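Turnumgate Parks Budget Requests, Data Card

Line-level table of capital and maintenance requests for neighborhood parks and recreation buildings in Turnumgate, with the public comments filed against each one. 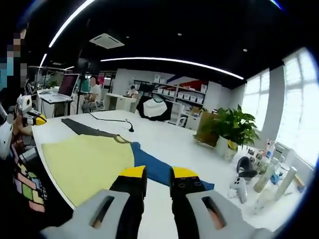

Halima Babalola asked whether a request that was turned down one year and filed again the next counts as one row or two. She had been adding up the Oyewole Park requests and kept getting a total higher than the one the park board read out. It counts as two rows. The field prior_id links the second filing to the first, and if you want money asked for without repeats, keep only rows where superseded is 0.

What is in the table

There are 870 rows. Each row is one request for one site in one budget cycle. A request that covers several sites is split by site when the budget book gives the split, and kept whole with site set to MULTI when it does not.

Files

requests.csv – the main table
comments.csv – public comments, one per row, joined on request_id
sites.csv – park and building names, ward, acreage
changes.txt – corrections since the first release

Fields in requests.csv

request_id – text, stable between releases
cycle – the budget year the request was filed for, not the year the work was done
site – short code, see sites.csv
category – one of playground, court, building, path, trees, water, staffing, other
asked – dollars, as filed
proposed – dollars in the superintendent's proposed budget, blank if the line was dropped before that stage
adopted – dollars in the adopted budget, 0 if the line was voted down
prior_id – request_id of the earlier filing, if any
superseded – 1 if a later row replaces this one
source_page – page in the scanned budget book

Blank and 0 mean different things in proposed and adopted. Spreadsheet programs will often treat them the same when they average a column, so check before you publish a figure.

Where it comes from

The older cycles were typed in from scanned budget books. The newer ones come from the spreadsheets the park board posts in November with the proposed budget. Chinyere Akinola typed most of the scanned years and Lutz Görtz checked them against the page images. Where the two disagreed, the page image won. 70 rows were changed that way and they are all listed in changes.txt with the old value and the new one.

Comments were copied from the board's meeting packets. Street addresses, phone numbers and email addresses have been removed. Names were removed too, except for people speaking as an officer of a neighborhood group. Spelling was left alone.

Known problems

The Gralar recreation building was listed under two codes, GRL and GRB, until the annex was folded into the main building. Both codes are kept in requests.csv as filed. Use the merged_code column in sites.csv if you want them together.

Staffing lines are patchy. Some years the board listed evening and weekend hours by site, other years as one citywide figure. Do not use this table to compare staffing between parks.

The category field was assigned by hand. Brallel Field is the hard case – its requests mix drainage, turf and parking on a single line. Those went to whichever part had the largest dollar amount, or to other where no split was given.

Dollar amounts are not adjusted for inflation.

Comments lean heavily toward sites with an active neighborhood group. A park with no comments may simply have had no notice posted at the gate. Please don't rank parks by comment count and call it demand.

Using it

Load sites.csv first, then join on site. All files are UTF-8 with a header row. Commas inside comments are quoted. The text in comments.csv keeps its line breaks, which trips up some older readers.

You may copy, reuse and change the tables. Credit the Turnumgate Parks Budget Requests and give the release date.

Corrections

Send the request_id, the field, what you think it should say, and a page number. Omolara Ugwu goes through them before each release. Corrections without a page number wait until someone has time to look it up. Alby Treloar keeps the scans and can send a single page on request – the full set is too large to mail.

Current release: Saturday, April 5, 2025

Changes in this release: path and trees split into separate categories, merged_code added to sites.csv, duplicate comments removed from the Oyewole Park splash pad request.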